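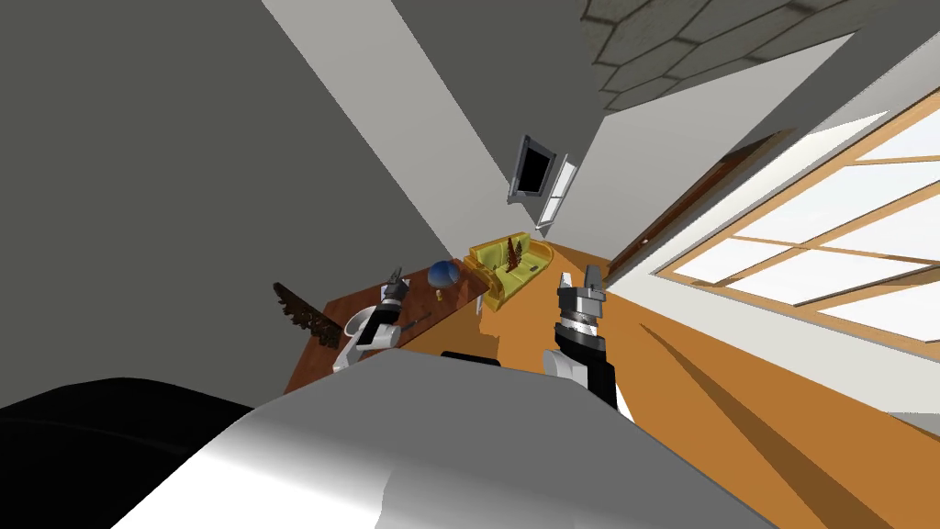
How many demonstrations do we need before a training run is worth starting?

For one task in one room layout, we start a first run once there are enough kept episodes to hold some out for checking and still cover every starting position on the sheet. In the last round that came to 1,469 kept episodes. The number matters less than the spread. A big pile of episodes that all start from the same base position trains a policy that only works from that position, and we learned that the slow way in January.

2022-02-17

Living room set, simulated. Task is "bring the globe to the sofa." Operator for the whole session was Oriana Aravena, I ran the recorder and did the sorting afterward.

State of the data before today: 1,978 episodes recorded in total for this task, 1,469 kept after review. The rest went out for the usual reasons. Most were dropped grasps where the operator reset by hand in the middle, and those can't be used because the state jumps. A smaller group had a frozen wrist stream. I have not deleted any of them. They are in the rejected folder with the reason in the file header, in case we want failures later.

Layout in use today is the one with the brown table, the blue globe on its gold stand, the yellow-green sofa beyond the table, and the big window on the right. The globe is the target. The dark rod on the tabletop is a distractor and is supposed to be left alone. Same for the fern-shaped piece at the end of the table.

Setup notes

Teleop is through Prelix, both arms live. Recorder is Fevex, writing joint positions, gripper openings, base pose, head view and both wrist views. Scene randomizing is Trakex. I left the lighting fixed and let Trakex move only the base start and the globe.

Checked the clock offset between Prelix and Fevex before starting. It was fine. It was also fine at lunch. I still want it checked at the start of each session because the January batch had commands landing a few steps after the frames they belonged to, and we did not see it until the loss curve looked strange. To check: close one gripper sharply, then look for the first frame with finger motion and compare with the command log.

Session 1

30 episodes. Base starts spread over the area in front of the table, globe moved within the reachable part of the tabletop.

Oriana used the right arm for nearly everything out of habit. This is a problem for the data, since the policy will copy it and then try to reach across the body for a globe that is sitting in front of the left gripper. We stopped and agreed on a rule: whichever gripper is closer to the globe at the start does the grasp. No handovers between arms for now. The rule is written on the task sheet.

She also pointed out that she pauses before each grasp to look at the wrist view. I went back through the first few and she is right, there is a clear stretch of no motion in every one. Options are to trim the pauses in processing or to ask the operator to keep moving slowly. I'd prefer slow motion. Trimming leaves small jumps in the head view. We tried it on a handful and the approach looked smoother in playback, though the grasp itself took her longer.

Grasp point: take the sphere from the side, fingers level. Going for the stand works sometimes but tips the globe when the approach is high. I marked stand grasps with a separate tag so we can train with and without them.

Session 2

Same layout, wider spread of base headings. The operator has to turn the base first and then reach, and we want plenty of that in the set.

Two things came up.

First, when the base starts close to the table, the head view is mostly taken up by the robot's own body and the table edge. The operator can work around this with the wrist views. I don't know yet if the policy can. I kept these episodes and tagged them "near start."

Second, contact between the forearm and the table is not being flagged. The arm slides along the edge and the episode is still scored as a success. I don't want the policy learning to lean on furniture. Wrote a small check that reads the contact log after the fact and marks any episode with arm-table contact longer than a brief touch. Ran it over today's files only. It needs to go over the old ones too, and I expect the kept number to drop.

Rejected in session 2: the recorder stopped once when the disk filled. That episode is short and has no end state. Moved old render caches to the Peng drive and it has been fine since.

Labeling

We have been writing a single success flag per episode. I'd like to split it into stages: reached, grasped, lifted, carried, placed. Oriana can mark these with the foot pedal while she drives, if I map the pedal in Prelix. She tried it dry, without recording, and says it's no trouble except at "lifted," where she wants both hands on the controls. We can get "lifted" from the globe height instead and leave the pedal for the others.

"Placed" still needs a proper definition. At the moment it means the globe is on the sofa seat and the gripper is open. It says nothing about the globe rolling off a moment later. Proposal: keep recording for a short fixed time after release, and score on where the globe is at the end of that. Adds a little to each episode.

To do

Run the contact check over all 1,469 kept episodes and list what fails.

Map the pedal and write the stage names into the Fevex header.

Add the hold time after release.

Ask for a second operator for at least part of the next batch. One person's driving style is all over this set, including the way she swings the base wide to the left.

Make a Trakex version of the room with the sofa moved. Leave the table where it is for that one so we only change one thing.

Window light: the glass is blown out to white in the head view when the base faces that way. Leave it for now. Once the fixed-light policy does something sensible, turn on light randomizing and record a fresh batch. Don't mix it into this one.

Files from both sessions are copied to the shared drive, checksums done. The contact script is in the tools folder under today's entry, and it expects the new header format, so convert the January files before pointing it at them.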